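Ticket: Getränkeregal kippelt, Flaschen rutschen nach vorn
Bereich: Pausenecke / Snacktisch, Standort Masemberg
Produkt: Mustent Stufenregal, Acryl klar, zwei Ebenen
Status: gelöst
Eröffnet: 24. Juli 2018

Meldung

Das Stufenregal für die Getränke steht seit dem Umräumen nicht mehr sicher. Wenn man eine Flasche aus der vorderen Reihe nimmt, rutscht die Flasche dahinter ein Stück nach. Beim Zurückstellen wackelt das ganze Regal. Heute Vormittag ist eine Flasche umgefallen, sie war zu und ist heil geblieben. Das Tablett davor stand im Weg, sonst wäre sie auf den Boden gerollt.

Betroffen ist nur das Regal. Der Korb mit dem Gebäck und die Schale mit den Riegeln machen keine Probleme. Das Regal wurde im Mai bei Nokside bestellt, zusammen mit dem cremefarbenen Tablett.

Bitte prüfen, ob wir es falsch aufgebaut haben oder ob es getauscht werden muss.

Rückfrage vom Support

Bitte folgende Angaben ergänzen:
- Steht das Regal direkt auf der Tischplatte oder auf einer Unterlage?
- Wie viele Flaschen stehen darauf und wie sind sie verteilt?
- Sind alle Gummifüße vorhanden?
- Ist die hintere Ebene bis zum Anschlag eingeschoben?

Bitte außerdem das Regal leer auf den Tisch stellen und an allen Ecken leicht drücken.

Antwort

Das Regal steht direkt auf der Platte. Bestückt ist es mit 6 Flaschen Cola, drei hinten oben und drei vorne unten. Mehr passen auch nicht drauf, ohne dass sie sich berühren.

Gummifüße: hinten links fehlt einer. Er lag auch nicht mehr im Karton. Leer wackelt das Regal genau über diese Ecke. Die hintere Ebene sitzt nach Augenmaß gerade, einen Anschlag haben wir nicht gefunden.

Messung mit dem Lineal: die hintere Ebene liegt 90 mm über dem Tisch, und zwar links wie rechts. Es ist also vermutlich nichts verzogen.

Versuch 1: Gummifuß ersetzt

Einen selbstklebenden Filzgleiter von Montes zugeschnitten und hinten links angebracht. Kippeln deutlich weniger, aber noch da. Der Filz ist dünner als die drei Originalfüße. Außerdem gibt er auf der glatten Platte nach, das Regal lässt sich jetzt mit einem Finger verschieben. Wieder abgezogen, Klebereste mit Spülmittel und einem weichen Tuch entfernt. Kein Reiniger mit Alkohol, der macht Acryl mit der Zeit trüb.

Versuch 2: alle vier Füße neu

Die drei alten Füße abgenommen und vier gleiche Gummifüße aus der Materialschublade aufgeklebt. Vorher die Klebeflächen entfettet und trocknen lassen. Danach über Mittag nicht belastet.

Ergebnis: kein Kippeln mehr, weder leer noch bestückt. Das Regal verschiebt sich auch nicht mehr, wenn man vorne eine Flasche herauszieht.

Das Nachrutschen in der hinteren Reihe ist geblieben -- allerdings nur noch bei der mittleren Flasche.

Rückfrage vom Support

Bitte die hintere Ebene herausnehmen und die Nuten an den Seitenteilen ansehen. Bei einem Teil der Lieferungen ist dort noch Schutzfolie eingeklemmt. Die Folie ist durchsichtig und fällt auf dem Acryl kaum auf. Am besten mit dem Fingernagel an der Kante entlangfahren.

Antwort

War so. In der rechten Nut steckte ein Streifen Folie, außerdem war die gesamte Oberseite der hinteren Ebene noch beklebt. Auf der Folie rutschen die Flaschen natürlich. Alles abgezogen, Ebene wieder eingesetzt. Sie rastet jetzt hörbar ein, den Anschlag gibt es also doch.

Beim Bestücken gleich die Reihenfolge geändert: erst hinten, dann vorne. Beim Ausräumen umgekehrt. Wer nur von vorne nachstellt, stößt mit dem Flaschenboden gegen die Stufe.

Versuch 3: Belastungstest

Regal voll bestückt und 39 Mal eine Flasche entnommen und zurückgestellt, abwechselnd oben und unten. Keine Flasche gerutscht, Füße sitzen fest. Danach den Tisch an der Kante angestoßen, so wie es im Vorbeigehen passiert. Die Flaschen zittern etwas, bleiben aber stehen.

Zur Traglast: laut Beiblatt 700 g je Stellplatz. Mit den kleinen Flaschen sind wir darunter. Literflaschen kommen hier nicht drauf, dafür sind die Stellplätze auch zu schmal.

Aufstellung

Das Regal bleibt hinter dem Tablett, der Weidenkorb mit dem einzeln verpackten Gebäck kommt rechts daneben. Die weiße Schale mit den Riegeln steht links oben auf dem Tisch. Das Tablett bleibt vorne in der Mitte, damit man dort etwas abstellen kann, bevor man eine Flasche nimmt. Den weißen Drahtkorb haben wir ganz nach rechts gerückt, er stand vorher zu nah am Regal und wurde beim Herausziehen öfter mitgenommen.

Offen

Ersatzfüße bei Nokside angefragt, ein Satz als Reserve reicht. Kein Austausch nötig. Die übrigen alten Füße liegen in einer Tüte bei den Ersatzteilen.

Ticket kann geschlossen werden.

Anhang 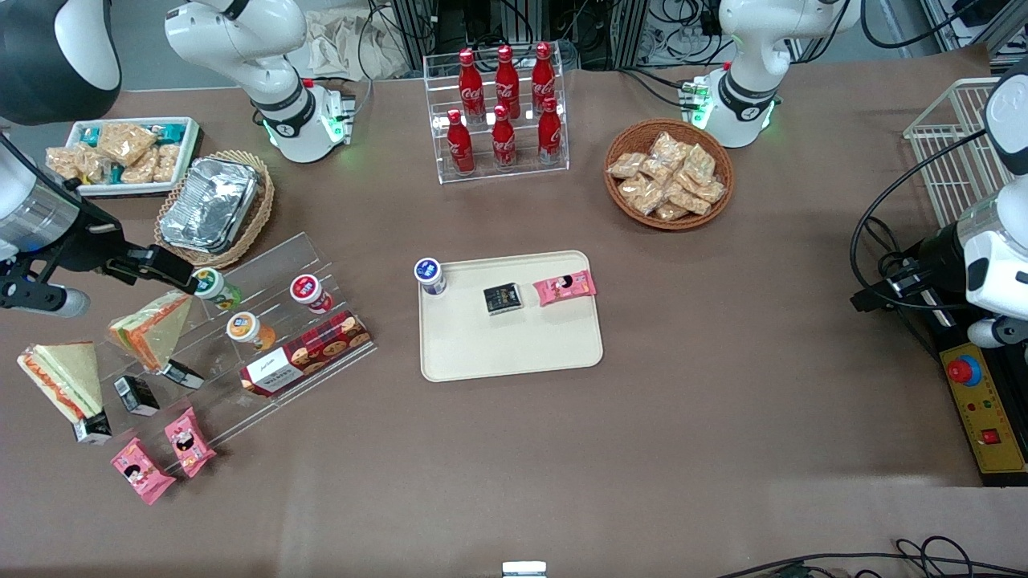 Snacktisch mit Flaschenregal, Tablett und Gebäckkorb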